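Gripper closes on bowl rim but lets go when arm lifts
Closatstead Shared Workshop Help Pages — Robotics and Automation

Posted by Ľubica Rusnák, Closatstead

I am building a small table-clearing arm in the shared workshop and am testing each movement in simulation before fitting the motors. The gripper has two fingers with flat pads. It is required to take a round bowl by the rim and raise it from the table. The fingers close, but the bowl slips as soon as the arm rises. The controller is a Zolex board and the closing command is set to 700 on its own scale, with 1052 as the upper limit. The model of the bowl was supplied with the room and has not been altered.

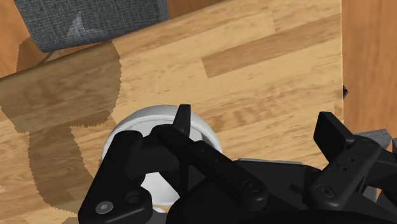 Wrist view in the simulator, gripper over the white bowl.

I should be grateful for advice on whether the fault lies in the approach or in the settings. The real parts are to be ordered in January.

Posted by Bahrami

Please examine the collision shape of the bowl before changing anything else. Many simulators replace a hollow object with a solid convex hull unless instructed otherwise. The inside of the bowl is then filled as far as the physics is concerned, and a finger cannot enter it, whatever the display shows. Switch on the collision view. If the hull is closed across the top, divide the bowl into smaller convex pieces and run the same lift again.

The friction value of the pads should be checked afterwards — it is often left at the default. Raise the closing command last, in small steps, and keep a record of each run.

Posted by Skirnham

Increase the force. Ours was set to the maximum and held.

Posted by Ľubica Rusnák, Closatstead

The collision view shows a closed hull. I shall divide the bowl as advised and leave the command at 700 for the present.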